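About Lerkitz

Lerkitz is a garment care and folding service located in the former Ploreck mill building. The company receives clothing from schools, theaters, sports clubs and small retailers, sorts it, inspects it, folds it to an agreed size and returns it ready for the shelf or the locker. Pressing and minor repairs are carried out on the same floor.

The company was established by Ingegerd Nyberg, who had previously managed the wardrobe department of a touring theater company. Her first customers were amateur stage groups that needed their costumes stored between productions. Clothing for sports clubs followed, and with it came large numbers of printed T-shirts, which remain the greater part of our daily work. Ms. Nyberg continues to serve as director. Arvid Berge joined the company as floor manager and is responsible for training, scheduling and the inspection of finished orders.

Lerkitz employs 20 people in two teams. The first team handles receiving and sorting. The second team is responsible for folding, packing and dispatch. New employees spend their first 3 weeks with an experienced colleague and learn each station in turn before they are assigned to a permanent place.

Our Work

Every order is given a bin and a written card on arrival. The card states the customer, the type of clothing, the folded size requested and any special instructions concerning prints, buttons or trim. Garments are taken from the bin one at a time and laid on a white work surface, where stains, loose threads and lint on dark fabric are easily found. The employee then smooths the fabric from the collar toward the hem, turns in the sleeves and makes the final folds.
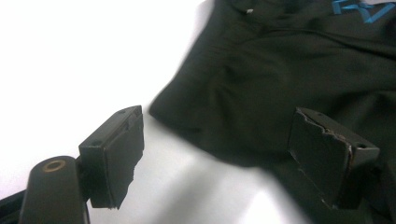

Black garment with a bright blue print, lying crumpled.

Printed clothing is handled according to a separate procedure. Prints are never pressed directly with a hot iron, and shirts are folded so that the heaviest part of the design lies flat wherever the size of the fold allows. Dark garments are brushed before they are stacked. Customers who display their shirts in a store may ask for the print to face upward; customers who store them in lockers generally prefer the collar and size label to be visible.

Garments that do not pass inspection are set aside in a marked bin and reported to the customer. No repair is made without the customer's approval. Clothing that can no longer be worn may, at the customer's request, be passed on to Edetti, a workshop in the same building that cuts used cotton into cleaning cloths.

Kan Training Room

The Kan Training Room opened on the second floor in December. It contains folding tables, a pressing station and shelves of practice clothing in a wide range of fabrics and sizes. Courses in clothing care are offered there to school staff, club managers and members of the public. Each course lasts 2 hours, and all materials are provided. Participants are asked to bring one item of their own that they find difficult to fold.

Visiting and Deliveries

The receiving counter is in Room 305 and may be reached by the freight elevator at the rear of the building. Deliveries are accepted until 3 p.m. Clothing should be clean and dry on arrival, and sets belonging to different teams or departments should be bagged separately. Group visits to the folding floor can be arranged with Mr. Berge through the front office.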